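Home Robotics / Product Studies
3 min read

Chapter 8. Service Kits for the Home

The Vuler bathroom kit is sold as an add-on for two-armed robots. It covers small tidying jobs at the sink and the towel bar. 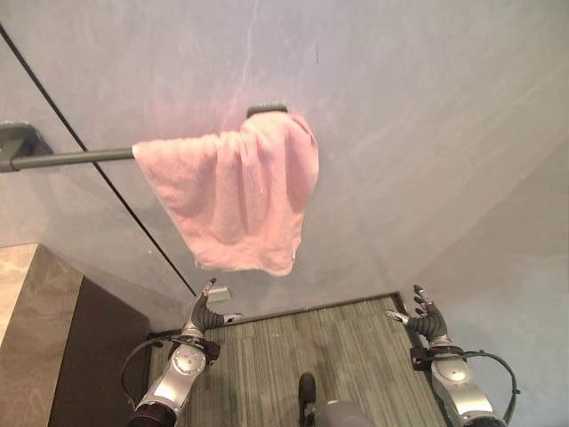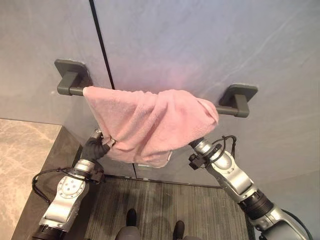
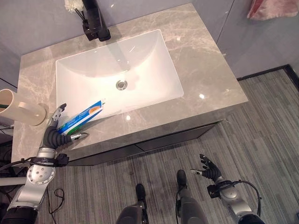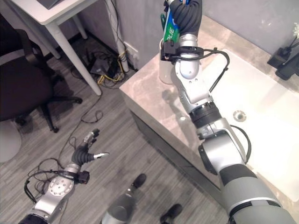
Brurbridge lists the kit at $1186, with setup extra. Buyers get 4 task routines and a year of updates. Kashyap offers a similar package by the month — cheaper at first, but the hands are leased. This chapter compares the two contracts, starting with what each seller counts as a finished task.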